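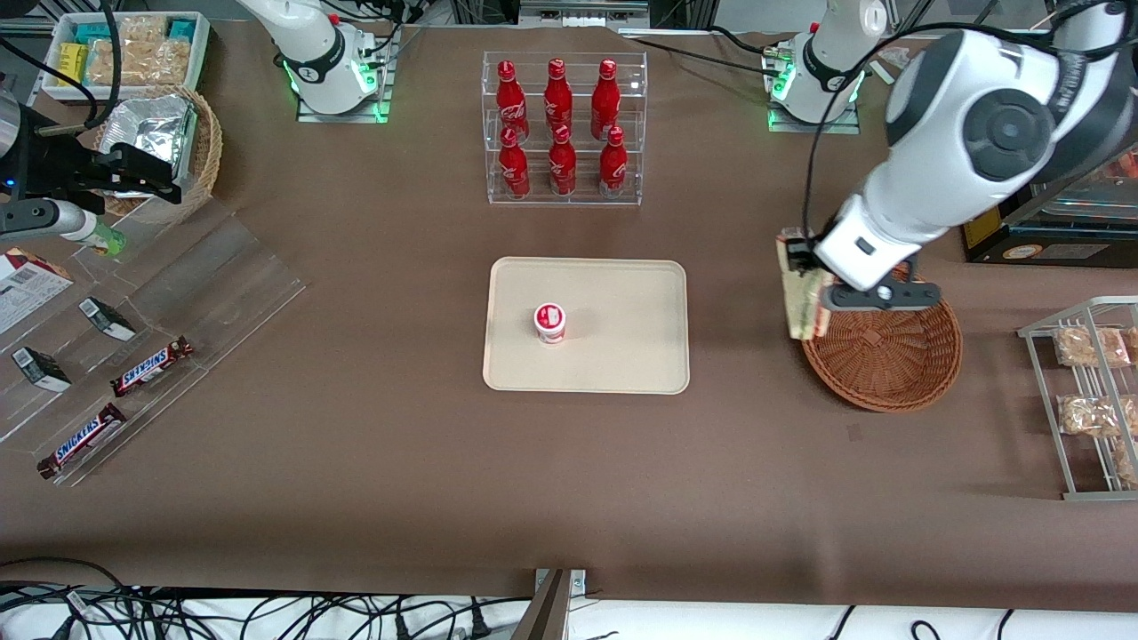

One respondent at the Dunleavy site objected that a tray is cleared long before the drink is finished, and that any measure of waste taken at the tray return point would miss whatever leaves the building in a bottle. The objection was repeated in written comments from Plosance and led to a change in the protocol, described below.

4.2 Separation of food and beverage waste

Figure 3. Small lidded cup on a beige tray, with bottled drinks held on a two-tier clear rack behind it.

In the first collection period, food and beverage residues were weighed together at the return point. This followed the procedure used in the Trodmont pilot, where all drinks were poured from a dispenser and consumed at the table. At Dunleavy and Plosance, drinks are also sold in closed bottles. A bottle carried out of the dining room was recorded as fully consumed, which lowered the waste estimate for any meal sold with one.

From March onward the two streams were treated separately. Food residue was scraped into a lined bin and weighed at the end of each service. Single-portion desserts were weighed in their cups, and the mean mass of an empty cup was subtracted. Beverage residue was measured only for drinks served in open glasses. Bottled drinks were entered from sales records and left out of the waste total.

The revised protocol was applied to 2000 meals across the three sites. Of these, 700 included a bottled drink and were analyzed as a separate group. Services with incomplete sales records were dropped before analysis.

Two limits apply. Desserts taken away unopened could not be told apart from desserts eaten, and the Zolurska method for correcting this requires a count at the exit, which the Plosance building does not permit. Scale drift was checked before each service but not during it.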